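Projects > Cimura Kitchen > Reports to Wetavar

Cimura Kitchen: progress report on tables and utensil storage
Prepared by Kanako Takagi
July 2, 2018

This report covers the second part of the grant. The first part paid for the tables. The second pays for what goes on them, mostly storage for the hand tools, and for the written instructions that go with each station.

Spending to date is $638 of the storage budget. Of that, $407 went to utensil holders and $80 to spare hooks and replacement spatulas. The rest was delivery and small hardware. One invoice from Sakamoto is still open because the delivery was short a box. They have agreed to send the missing box at no charge, and I will forward the corrected invoice when I have it.

The light wood tabletop, with the round hole in it:

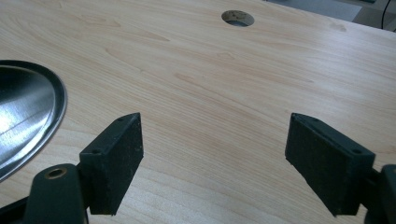
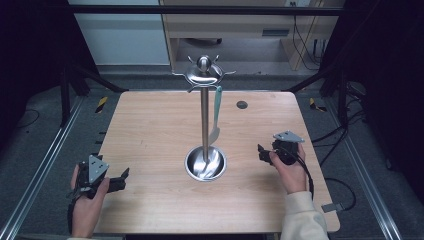

We settled on a standing holder for each station after trying drawers and a wall rail. Drawers filled up with things that did not belong there, and the rail was too far away for anyone working at the far side of the table. The holder takes up one spot on the tabletop and can be carried to the sink whole. Its base is a shallow metal bowl, so a spatula hung on one of the hooks has the bowl below it and drips do not go straight onto the wood. We have asked people to hang the silicone tools and keep knives in the block.

The tabletops are in acceptable condition. The cut edge inside the hole is unfinished, and I would like it sealed before we go any further. Water getting into that edge is my main worry with these tables. Flukonari quoted $346 to seal the holes on all the tables, including labor. That was not in the original budget. I am asking to move the money over from the signage line, which we have hardly touched.

The instruction cards are behind schedule. The text is written for washing up and for putting tools away, but the card on wiping down the wood needs another draft. Two cooks pointed out that it tells people to use a product we no longer stock.

Still to do:
- written approval from Wetavar for the sealing work
- missing box and corrected invoice from Sakamoto
- final text for the wiping card
- labels for the shelves – waiting on the printer

The next report is due in November and will include the full accounts for the storage budget.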